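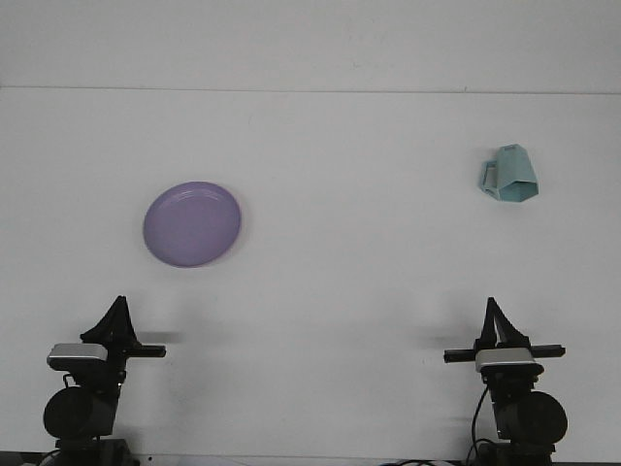

A visitor near the front wanted to know whether the arms would do the same thing again if she came back after lunch, and I've been chewing on that question ever since. It's a better one than most of what I'd written on my own list! We had come to the Trisau open day in Brerkura with 300 comment cards and a rather stiff plan for what people would want to ask, and the plan lasted until the doors opened.

### 4.2 What people asked at the table

The demonstration used Esto, our two-arm tabletop setup, in the ground-floor room at Chukwu Hall. The task was deliberately small: pick up a cup and put it on a plate. Figure 3 shows the table, with the purple plate, the cup and both arms. I wanted something you could follow without a handout (we did print a handout, and hardly anyone took one). Each session ran 90 minutes, with a break in the middle so people could come up and talk.

I'd assumed the talk would be about speed. In an earlier trial with students, in October, speed was all we heard about. At the open day it came up now and then, mostly from people who had just walked in, but once visitors had stood there for a few runs their questions shifted to the starting position. Did it matter where the cup was? What if somebody laid it on its side? Could they move it?

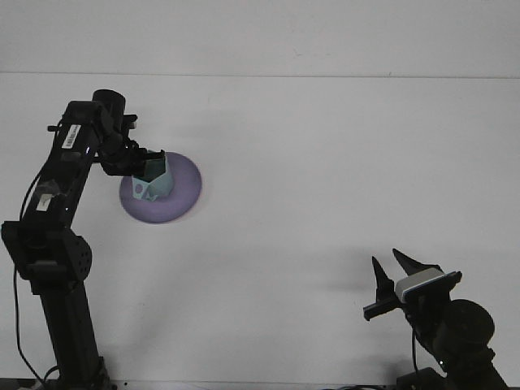 That last one caught me out, because our protocol had the operator doing all the resetting. By the second session I'd given in and let visitors say where the cup should go, with the operator placing it for them. I know this muddies the comparison between sessions, and I've kept the two apart in the coding for that reason. But the cards got longer and a good deal more interesting, so I'm glad I did it.

We collected 241 cards. I read all of them twice, sorting by topic on the first pass and by tone on the second, and a colleague sorted a subset without seeing my labels. Where we disagreed it was nearly always over the word "careful" – I had filed it under motion quality, my colleague under safety, and after a long afternoon we gave it a code of its own.
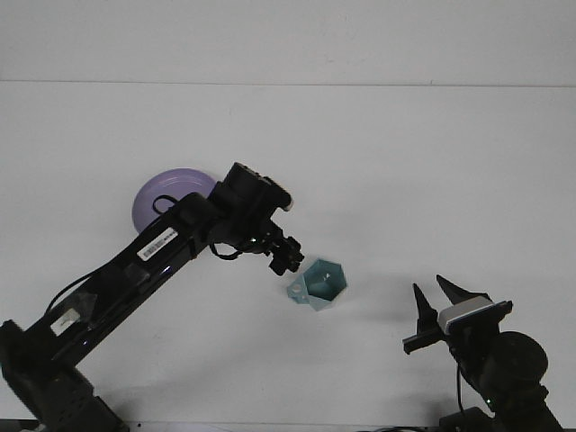
The "careful" cards are the ones I keep going back to. People used the word for slow approaches, for pauses above the table, and sometimes for the operator, which our coding sheet had no column for at all. A few used it for a pause that I know was just the planner catching up. I've left those in, marked separately, and Section 4.3 looks at them next to the run logs.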